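Zwischenbericht an die Förderstelle, Teil 3: Der Vorführtag

Sehr geehrte Frau Michalík,

Sie hatten beim letzten Gespräch darum gebeten, dass wir den Vorführtag vom 15.09.2021 etwas ausführlicher schildern als im Antrag vorgesehen. Das tun wir gern, auch wenn es bedeutet, die Mittagspause zu erwähnen.

Stand des Vorhabens Pikari

Die Greifzelle läuft seit dem Sommer im Dauerbetrieb, was in unserem Haus heißt: tagsüber, solange jemand daneben sitzt. Bis zum Vorführtag haben wir 2.367 Greifversuche protokolliert, davon 1.383 an flachen Metallteilen. Die flachen Teile waren im Antrag mit einem einzigen Satz bedacht. Sie haben inzwischen den größten Teil unserer Arbeitszeit geerbt.

Der Grund ist schnell erzählt. Ein Würfel aus Schaumstoff lässt sich aus fast jeder Richtung fassen und nimmt es nicht übel. Ein Blech, das an einer Behälterwand anliegt, bietet dem Greifer eine Kante an, und auch die nur widerwillig. Dazu spiegelt es. Die Bildauswertung, die wir von Skidach übernommen haben, hält einen hellen Reflex bis heute gelegentlich für ein Loch. Herr Čierny hat daraufhin die Beleuchtung der Zelle dreimal umgebaut und sich beim dritten Mal jede Frage dazu verbeten.

Der Vorführtag

Angemeldet waren zwei Gruppen. Vormittags kamen die Leute von Lappalainen, die uns die Behälter liefern und wissen wollten, was wir damit anstellen. Nachmittags kam die Fachschulklasse von Frau Faulkner, dazu Herr Halás von Previx, der sich als stiller Beobachter angekündigt hatte und dann anderthalb Stunden lang Fragen stellte. Es waren durchweg gute Fragen, was die Sache nicht angenehmer machte.

Vorgeführt haben wir drei Aufgaben:

Aufgabe 1, Entnahme loser Kunststoffteile. Lief ohne Eingriff. Die Gäste von Lappalainen nickten freundlich und sahen auf die Uhr.

Aufgabe 2, Umsetzen zwischen zwei Behältern. Lief beim zweiten Anlauf. Beim ersten hatte jemand den Zielbehälter um eine Handbreit verschoben, um besser sehen zu können. Wir haben das als Robustheitstest verbucht und nicht bestanden.

Aufgabe 3, Anfahren und Fassen eines Blechs an der Rückwand. Auf diese Aufgabe hatten wir uns am längsten vorbereitet und am wenigsten gefreut. Der Arm fährt dabei mit fast geschlossenen Fingern in den Behälter, richtet sich am Blech aus und öffnet erst kurz vor der Kante. Das sieht von außen zögerlich aus. Eine Schülerin meinte, der Roboter wirke, als suche er in einer fremden Handtasche nach dem Schlüssel. Frau Brabec hat den Satz in das Versuchsprotokoll übernommen, Spalte Bemerkungen, und wir haben ihn dort stehen lassen.

Vormittags gelang das Fassen in vier von sechs Durchgängen, nachmittags in fünf von sechs. Dass es nachmittags besser ging, möchten wir gern der neu gesetzten Belichtungszeit zuschreiben. Herr Halás schrieb es den Wolken zu. Beides ließ sich an diesem Tag nicht trennen, und wir haben die Wiederholung unter festem Licht für Oktober eingeplant.

Was uns der Tag gebracht hat

Lappalainen hat zugesagt, uns zwei Musterbehälter mit matter Innenfläche zu überlassen. Die jetzigen glänzen, und der Glanz wandert mit dem Arm mit. Einem Menschen fällt das kaum auf, der Kamera dafür in jeder Aufnahme.

Herr Halás hat uns außerdem auf die Kabelführung am Greifer angesprochen. Wir hatten sie als vorläufig bezeichnet, und zwar seit März. Sie bekommt nun eine Halterung, die Zeichnung liegt in der Werkstatt.

Frau Faulkner fragte, ob ihre Klasse eine eigene Aufgabe für die Zelle entwerfen dürfe. Wir haben zugesagt, bevor wir wussten, worauf wir uns einlassen. Der erste Entwurf ist bereits eingetroffen und enthält ein Spiegelei aus Gummi.

Mittel und Zeitplan

Für den Vorführtag selbst sind 539 Euro angefallen, überwiegend für Absperrband, Ersatzfinger und belegte Brötchen. Der Posten Brötchen liegt über dem Ansatz, da die Klasse größer war als angekündigt und pünktlich zum Essen kam. Der Posten Ersatzfinger liegt darunter, was wir ausdrücklich hervorheben möchten.

Von den bewilligten Stunden am Prüfstand sind noch 60 offen. Sie reichen für die Wiederholung der Aufgabe 3 und für die matten Behälter, wenn diese rechtzeitig kommen. Das Umsetzen mit verschobenem Zielbehälter würden wir gern zusätzlich aufnehmen - im Antrag steht es nicht, aber seit dem Vorführtag lässt es uns keine Ruhe. Falls Sie dafür eine förmliche Änderungsanzeige benötigen, genügt ein kurzer Hinweis. Das Formular kennen wir inzwischen gut.

Mit freundlichen Grüßen
Rostislav Čierny und Iveta Brabec

Kommentare (4)

H. Faulkner
Die Klasse lässt ausrichten, das Spiegelei sei ernst gemeint. Es ist flach, rutschig und glänzt, also genau Ihr Fachgebiet.

blechfreund
Warum kein Sauggreifer? Bei glatten Blechen nimmt man doch Vakuum und geht nach Hause.

Iveta Brabec
@blechfreund: Bei glatten ja. Unsere haben Rillen, und darüber hat der Sauger, den wir ausprobiert haben, hörbar Luft gezogen. Außerdem sollen dieselben Finger auch die Kunststoffteile nehmen.

P. Halás
Ich bleibe bei den Wolken. Zur Wiederholung im Oktober komme ich gern wieder, diesmal mit weniger Fragen und eigenem Brötchen.
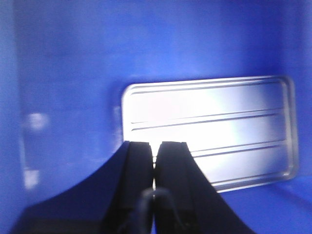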